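Materials for Packaging, Unit 6: Paper as a Surface
Stumthorpe College, course handout. Tutor: Bent Vestergaard 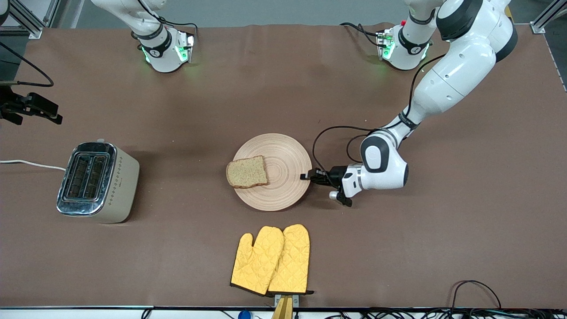

Kraft paper takes its name from the German word for strength. It is made by cooking wood chips with sodium hydroxide and sodium sulphide, which removes most of the lignin and leaves the cellulose fibres long. Unbleached kraft keeps the brown colour of the lignin that remains. Most of it goes into sacks, wrapping and the facings of corrugated board, but it also serves as a cheap covering for work surfaces, as on the wide tabletop with the round wooden plate. For a covering, the properties of interest are grammage, tear resistance, surface friction and curl.

6.1 Grammage
Grammage is mass per unit area, in grams per square metre (gsm). Weigh a conditioned sample and divide by its area. Thickness is measured separately – two papers of equal grammage may differ in thickness if one has been pressed harder.

6.2 Grain
Fibres tend to line up with the direction of travel on the paper machine (MD). The cross direction (CD) is at right angles to it. Paper is stiffer and stronger in tension along MD. It swells more in CD when it takes up moisture, so a wide sheet taped at all four edges may buckle in damp air.

6.3 Curl
Paper from a roll keeps some of the curve of the roll. The effect is greater near the core. Curl also appears when one face gains or loses moisture faster than the other.

6.4 Friction
Static friction is found with an inclined plane. Fix one sheet to the plane, fix the second to the sled, and raise the plane slowly until the sled slips. The coefficient is the tangent of the angle at that point. An angle of 22 degrees gives 0.40; 17 degrees gives 0.31. Record which faces were in contact and whether MD ran up or across the slope.

Practical work
Use the Elleo roll for 6.1 and 6.2 and the Rangel offcuts for 6.4. Mark MD in pencil before cutting. Handle samples by the edges.

Reading: Nullmont course pack, sections on pulping and sheet forming. Tearing resistance is covered in Unit 7.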